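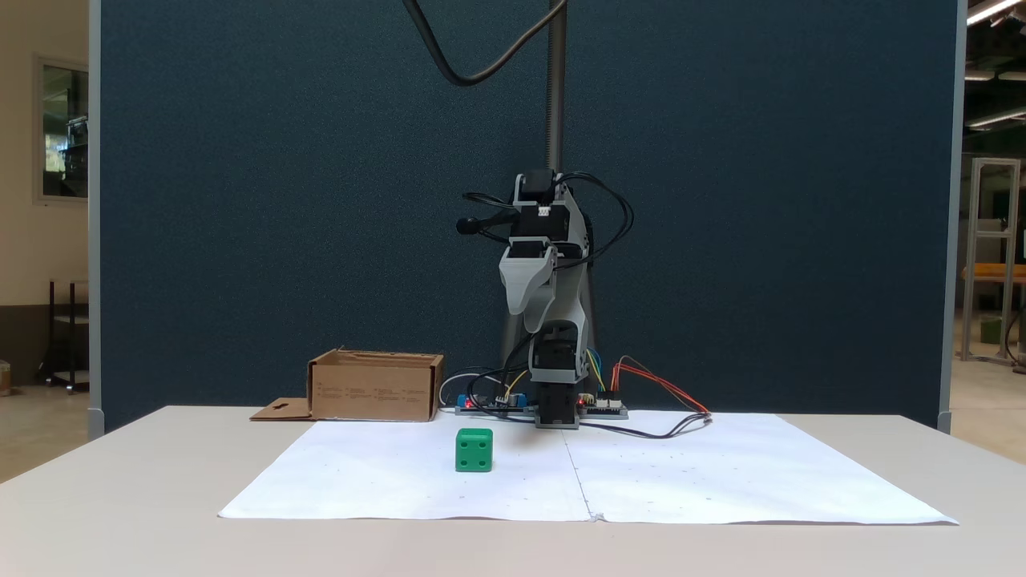
Wie melde ich mich für einen Kurs bei Florum an?
Am einfachsten über das Formular auf unserer Kursseite, gern aber auch telefonisch oder auf einem Zettel im Briefkasten, das kommt tatsächlich noch vor und freut uns jedes Mal! Die Bestätigung schickt Ihnen dann Gizella Bognár, meistens schon am nächsten Werktag.

Muss ich Vorkenntnisse im Buchbinden mitbringen?
Nein, überhaupt nicht. Im Grundkurs fangen wir ganz in Ruhe mit dem Falzen und Heften an, und wer schon einmal ein Heft gebunden hat, darf bei Kristóf Jakab gleich mit der Fadenheftung weitermachen. Mehr als sechs Personen nehmen wir pro Kurs nicht auf, damit auch wirklich jeder seine Fragen loswird.

Was kostet die Teilnahme?
Der Grundkurs kostet 174 Euro, die Jahreskarte 576 Euro. Papier, Leim und Zwirn sind darin schon enthalten, nur besondere Bezugsstoffe rechnen wir extra ab.

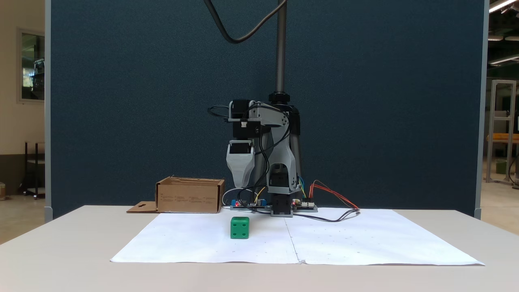 Was sollte ich anziehen?
Etwas Bequemes, dem ein Klecks Kleister nichts ausmacht. Schürzen haben wir da, aber viele bringen lieber die eigene mit (und manche davon sind wahre Kunstwerke).

Kann ich mein fertiges Buch gleich mitnehmen?
Leider nicht immer, denn ein Einband braucht nach dem Anleimen seine Zeit unter der Presse. Rechnen Sie mit zwei Tagen.

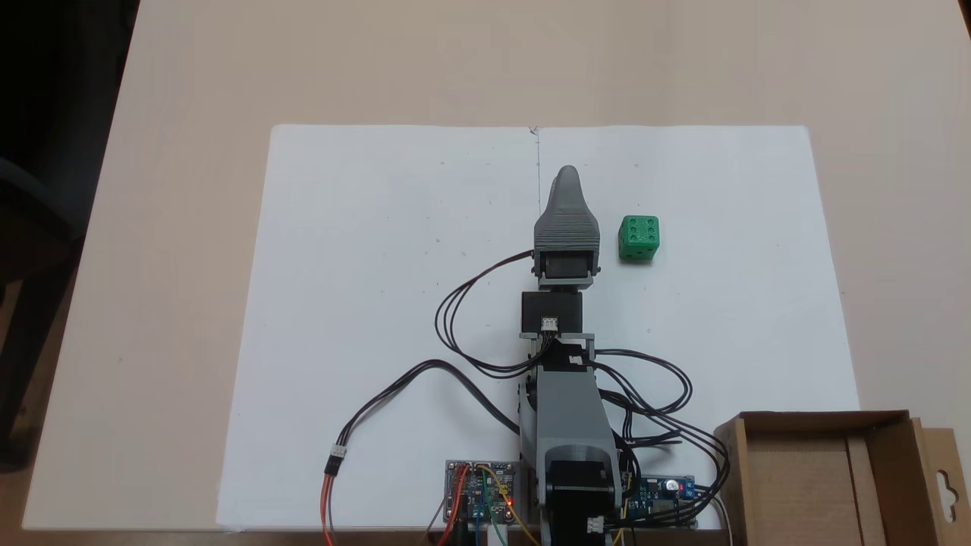 Danach liegt Ihr Buch zum Abholen bereit, oder wir schicken es Ihnen gegen Porto nach Hause. Bitte schreiben Sie Ihren Namen auf den beiliegenden Zettel und nicht auf den Einband, auch nicht mit Bleistift.

Gibt es Kurse in den Ferien?
Im August machen wir Pause, in allen anderen Monaten sind wir gern für Sie da.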